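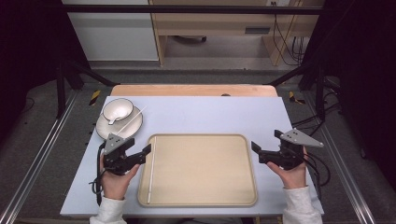 Ridwan Gunawan wrote:

> Do the rest of you lay the table piece by piece, or does everything go on a tray first? At our house we have soup most nights and I am forever going back to the kitchen for one more spoon. My wife says a tray is for invalids and hotels. Also, where do the chopsticks belong when there is a soup bowl on the saucer and no rest to put them on? I lay them across the saucer and they roll.

Dear Ridwan, and hello to everybody else on the list,

I have been meaning to answer this since last night, and then the kettle went on and my sister called, so you are getting me with my second cup of tea. I am firmly on the side of the tray, and you may tell your wife that I am neither an invalid nor a hotel!

We had soup at my mother's table practically every evening when I was growing up, and she carried it all in by hand, one bowl at a time, with the rest of us sitting there getting hungrier. I did the same for years after I married. Then I bought a big plain beige tray at the Herkach closing sale, with rounded corners and a bit of a lip, and I have hardly put it away since. The lip matters more than you would think. I had a perfectly flat one from Trulten before that, very pretty, and the spoons slid off it every time I turned the corner by the refrigerator.

What I do now is set one place on the tray as if the tray were the table. Saucer first, bowl on the saucer, spoon in the bowl with the handle toward the person who is going to eat. I know some people think the spoon ought to lie beside the bowl until the soup is served, and if company is coming I do it that way, but for the family it goes in the bowl and stays there – one less thing to chase.

Now, the chopsticks. Mine rolled too, for ages. If you lay them across the saucer they have only that little rim to sit on, and with a bowl taking up most of the room there isn't anywhere flat for them. I put the pair lengthwise along the left edge of the tray, tucked right up against the lip, and they stay put all the way to the dining room. My son is left-handed and likes this very much. My husband is not, and moves them over every single night without a word, so I suppose on his tray I could start on the right. Keep the two together, whatever you do, or you will be hunting for the other one under a napkin.

As to size, mine is 46 centimeters the long way and 36 the short way, and I wouldn't go much smaller if you want a saucer, a soup bowl and a little dish of something on the side. Hartono used to carry one very close to it. I have seen the Matix ones too, but they have cut-out handles and I don't care for those, the crumbs go straight through onto the rug.

One more thing and then I will let you go. Measure your cupboard before you buy! I had to stand mine up beside the bread box for most of September until we moved a shelf.

Does anybody have a good way to keep the bowl from sliding around on the saucer? I have tried a folded paper napkin in between and it works, but it looks a bit sad.

Warmly,
Lorraine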